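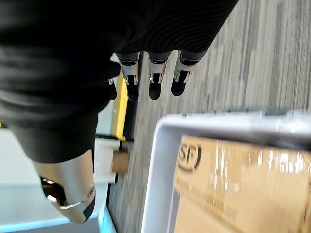

The gray stripe, with the yellow strip running up beside it.

Belamwood Floors & Workrooms list
Mar 22, 2022
Re: carpet for a shared workroom, plain or patterned?

Hello all,

I've been meaning to answer this one for days and now I finally have a quiet hour, so forgive the length. Quoting the original so people can see what I'm going on about:

> We're redoing the floor in our workroom at last and have got as far
> as gray. After that we're stuck. Half of us want a plain charcoal and
> the other half want one of the streaky ones, light and dark together.
> The room gets a lot of feet, a lot of small parts dropped on it, and
> rolling carts all day long. Does a pattern hide things too well?
> We also can't agree on whether to mark the walkways. Has anyone
> lived with either kind for more than a year?

Yes! Streaky, every time, and I say that as somebody who argued for plain before ours went down. We put the striped gray in our workroom last August, so I can't quite give you your full year, but I walk on it every working day and I still like coming in and seeing it.

The light and dark run more or less the same direction, and that does two nice things. Lint and thread ends vanish until you get around to vacuuming (plain charcoal shows every single one, we had it in the hallway and I hated it). And the seams are very hard to find if the tiles are all laid the same way. Ours is the Varer in the middle gray. The installer wanted to quarter turn every other tile and I'm so glad we said no, because the checkerboard look would have driven me up the wall.

Now, dropped parts. This was my big worry too. White and pale things show up beautifully against it, even the little ones. Cork and tan show up fine. Black screws are the trouble, and small silver washers are nearly as bad – they sit in a light streak and you can look straight at them. We keep a magnet on a stick by the door. For anything brass or plastic you get down on your knees with a flashlight held low and sweep it along the stripes, then across them. Across works better for me, I have no idea why.

On walkways: mark them, and use yellow. We tried white first and it was gray in a month. Yellow with a thin dark edge is what I'd pick anywhere, it reads from the far end of the room even with the lights half down. If you're putting tape on carpet, get the kind made for carpet. Holteck sells one and so do plenty of others. Regular floor tape curled at the corners for us inside of 2 weeks and the carts finished it off.

Carts: go for the lowest pile you can stand and the wide soft wheels. The old hard casters left tracks, and I'd swap those before spending a cent on anything fancier underfoot.

Quantities, in case it helps with your budget. Our room is almost 700 square feet and we ordered 5 boxes more than the plan called for. Buy the extras! We've used one box already after a glue accident, and the new tiles dropped right in with no visible difference. Warraich had the last of our color when I checked, at 293 for the batch, though I'd ask for a loose tile before ordering since their gray runs a bit blue under our lights.

I can mail a spare tile to whoever asked if you send me an address off list. Put it on your own floor, drop a handful of whatever you usually drop, and see what you can find again. Leave it down overnight too and look at it in the morning before the lights go on, it's a different gray then.

Has anyone tried the streaky kind in green? There's a back room here that's next and I'm tempted.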